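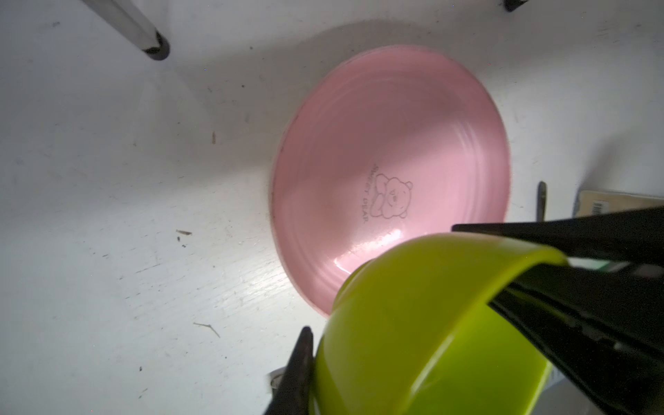
Green bowl held between both gripper fingers, pink plate on the table.

Gripper Force Fault 3311: Frequently Asked Questions
Last updated 19 January 2024

What is fault 3311?
The Velus gripper controller raises it when finger position changes while the grip command is constant. In most cases the dish has slipped. The arm stops and the fingers hold their last position.

Which units are affected?
Inora dish-handling cells running Civik firmware build 1826. Earlier builds do not log the fault, but the slip can still occur.

Why does it happen more with bowls than plates?
A curved outer wall gives the fingers a small contact area. Glossy plastic makes this worse. Plates are gripped at the rim and slip less often – though they can catch on the rack.

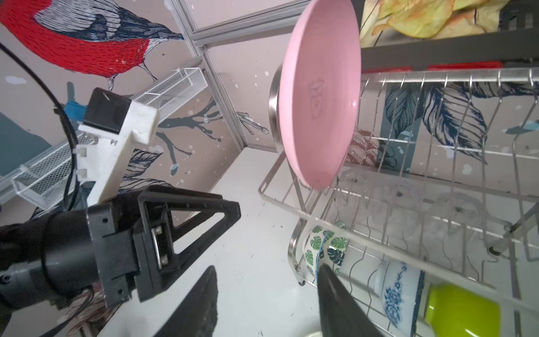 If a plate catches on a wire, the controller may report 3311 even when the grip is good. Check the rack position before changing any force setting.

Can I remove the dish by hand?
Press the emergency stop first. The fingers may stay closed for up to 6 seconds after power is cut. Do not pull on the dish during this time.

Does a reset clear the fault?
Yes, but the arm returns home on reset. Keep hands out of the cell. If the fault comes back after 2 resets, replace the Bosman finger pads and recalibrate.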